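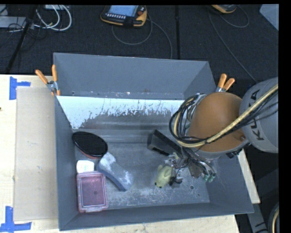 Si-eun Ha

5.3 Failure case: cable contact during picking near the wall

In this section we report one fault which we did not expect when we planned the bin picking trials. It did not cause any injury, and the damage was small, but it stopped our work for two days and it changed how we count failures in Section 6. We think other groups with cables on the outside of the arm can meet the same problem.

The work cell is the one given in Section 3. Figure 4 shows a pick at the KUKA arm, with the gripper beside the plush toy and the cables hanging in loops next to the orange-brown cover. The bin is held at its sides by spring clamps. We added the clamps in January, after the first trials, when the bin moved a little each time the fingers pushed against a wall. At that time we considered this a clear improvement. The bin stayed in its place and the calibration was valid for much longer.

The fault appeared in the second series of trials. During a pick near the back wall, the planner chose a grasp with a large rotation of the wrist. The gripper closed on the object and the arm started to lift. In this movement one loop of cable went behind the handle of a clamp and was caught there. The arm continued to pull for a short time, until the force limit was reached and the controller made a protective stop. The connector of the finger sensor was bent and two wires inside were broken. Olaia Rivas was the operator on this day. She pressed the emergency stop on the pendant as well, but from the log we can see that the arm was already standing.

We looked for the cause in three places. First, the collision model contained the arm, the gripper, the table and the bin, but it did not contain the clamps. They were added by hand and the model was not updated. Second, the cables were not modeled at all. This is common, because a loose cable changes its shape with each movement, but in our case the loops can reach lower than the wrist when the rotation is large. Third, the force limit was set to 70 N. This value was chosen in order to allow contact with the bin floor when flat objects are picked. For a caught cable it is too high, and the connector fails before the limit is reached.

After the repair we repeated the same movement at low speed with an empty gripper. The cable was caught again in 2 of 40 runs. So the fault is rare, and this explains why we did not see it in the first days with clamps. It also means that a short test before the trials would probably not find it.

We made the following changes. The clamps are now in the collision model as simple boxes, larger than the real parts. The rotation of the last joint is limited, and grasps outside this limit are rejected by the planner. The force limit stays as before while the gripper moves down, but it is lower during lifting. Silvan Ammann also suggested a fixed guide for the cables along the wrist. We tried a first version, but it made some grasps near the walls impossible, so we did not keep it for the trials in this paper.

A remaining problem is how to label such an event. In the original protocol, a pick is a failure if the object is not lifted out of the bin. The object in this case was held well until the stop, and the grasp itself was good. We decided to use a separate label, "cell fault", and these trials are not part of the success rate. They are listed in Table 5, together with the position of the object and the angle of the wrist at the moment of the stop.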